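How Does a Town Keep a Big Parade Safe?

By Giorgia Parisi
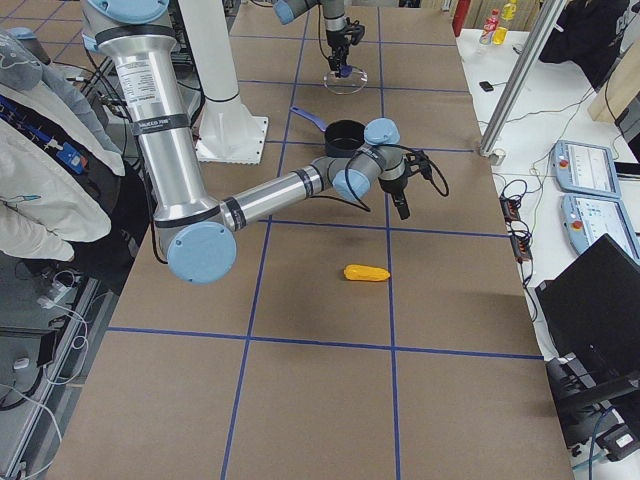 A procession is a large group of people moving along a road together. It may be religious, it may honor someone who has died, or it may mark a holiday. In Drudham, the September procession has 17 streets on its route and ends at the river.

Keeping people safe at such an event is called public security. Most of the work is done before anyone starts walking.

First, the organizers apply for a permit. A permit is written permission from the town. The form asks for the route, the start time and the number of people expected. Last year the number was 1,906.

Next, the police check the route. They look in trash cans, behind parked cars and under benches. Trained dogs may help, because a dog can smell some dangerous materials that a person cannot. Checked streets are then closed to traffic.

On the day, officers stand at fixed points, one every 100 yards. Each officer has a radio. Between them walk marshals — people from the procession itself, who wear bright vests and know the route.

An ambulance waits on a side street that is kept clear. Drivers call this an access lane.

What should you do if you see a bag with no owner?

Do not touch it.
Move away from it.
Tell a marshal, a police officer or the adult you came with.

Most bags turn out to be lost property. The police check them anyway.

New words: permit, marshal, route, access lane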